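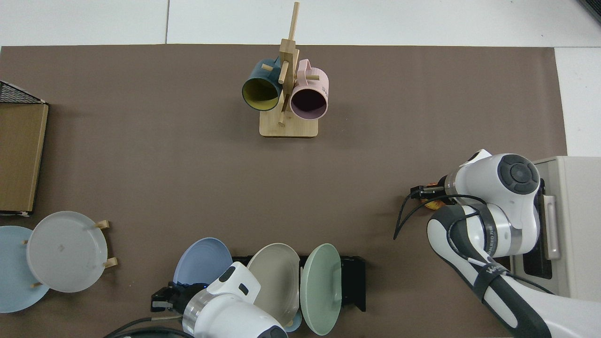
I sell the Humenier mug tree because I got tired of my own mug cupboard. Two shelves, mugs stacked inside mugs, and the one I wanted always at the back behind something from a bank. I'd tried hooks under the shelf (they came out and took a bit of the shelf with them) and I'd tried owning fewer mugs, and that lasted until my birthday. So now it's a mug tree, and I'm very happy with it! It's about as simple as a thing can be: a flat rectangular wooden base with rounded corners, one tall post, and short pegs going off in different directions. I hung the dark teal mug with the yellow inside on one side and the pale pink one on the other, and they each got their own bit of air. The light wood goes with pretty much any color you hang on it, so don't feel you have to buy new mugs to match. (You can, of course. I have mugs.)

Humenier Mug Tree
Light wood, rectangular base
Height: 10 inches
Price: $32
Free shipping on orders over $65
In stock, ships from Woltville

What fits on it

Ordinary mugs with ordinary handles. If you can get two fingers through the handle, it will go over the peg. Espresso cups are fine too, though they look a little lost. What I would skip is those huge soup mugs with the handle set low down, as they hang at a funny angle and bump into whatever is next door. Same with travel mugs, which mostly don't have a handle worth hanging anyway.

I get asked whether mugs have to hang level. They don't! A bigger handle hangs lower, a chunky one sits up closer to the peg, and the pink one always ends up a touch lower than the teal. If you have one really heavy mug, give it some company on the opposite side so the weight is shared out. I do this without thinking now.

The pegs are smooth and have no rubber on them. Toon Schouten, who did the first batch with me, wanted little rubber tips and I didn't, and we went back and forth on it the whole of May. I thought they'd get grubby. He still brings it up. 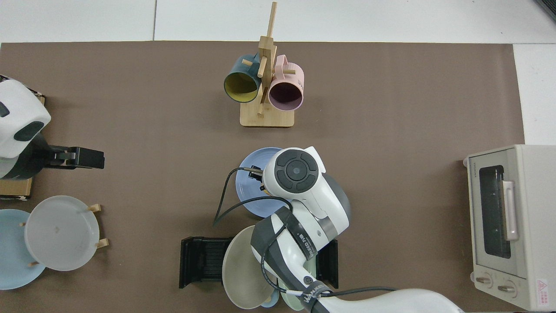 Homa Kermani
Stisero, Woltville

A few of you wrote after the last update asking what to put next to the tree, so I'll tell you what I like. Plates standing up! I used to keep mine in a pile and I only ever used the top two. With the black rack I can slide out whichever one I'm in the mood for, and the beige-gray one and the green one get as much use as the periwinkle blue, which used to win every time just by being on top. The slots keep them upright, and they lean on each other a little, and I don't mind that at all.

If you only want to show off one plate, the small wooden stand is the better buy. It has light wooden pegs that come up around the rim, so it looks right beside the mug tree without being a matching set (I'm not big on matching sets). Mine has a pale gray-white plate in it most days. Both the rack and the stand are listed on the Costache page, and they can go in the same box as the tree if you put a note on the order.

Looking after it

Wipe it with a damp cloth and dry it off. Please don't put it in the dishwasher. I did it once to see, and the base was never flat again. If your mugs are dripping when you hang them up, put a folded dish towel over the base for a while, or let them drain first. Once or twice a year you can rub in some food-safe oil — the same stuff you'd use on a cutting board is fine — and leave it overnight before you hang anything.

If it wobbles when it arrives, turn it over and tighten the screw under the base. It sometimes works itself a bit slack in shipping. A regular screwdriver does it, and it needs a firm quarter turn, no more.

Returns

You have 32 days to send it back if it isn't right for your kitchen. I pay the postage if there's a crack or a peg is loose, you pay it if you changed your mind. Write to me first so I know to look out for the box, and keep the cardboard it came in if you can.

What people have written

"Bought one for my sister, kept it, bought another one for my sister." Napaporn Rattanakul

"Sturdy enough for my heavy stoneware. Wish it came in a dark wood as well." Jasper Visser

(Dark wood is something I'm looking into, Jasper. I have a sample on the windowsill and I haven't made up my mind about the stain.)

Page updated 25 November 2019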